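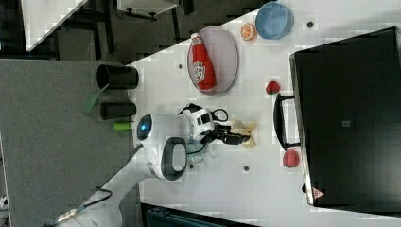
Why does ketchup get stuck?

Have you ever tipped a ketchup bottle upside down and gotten... nothing? Me too! And then you whack it and SPLAT, you've got a lake on your fries.

Ketchup is a bit of an oddball. Water runs the second you tip it, but ketchup likes to sit still until something pushes it hard enough. Shaking or squeezing makes it go thinner (scientists call this shear thinning), and then it slides right out.

Try it on Wednesday at dinner! Leave the cap on, give the bottle 2 big shakes, then open it and pour. My friend Jeptoo says paint does the same thing when you brush it, and she's right.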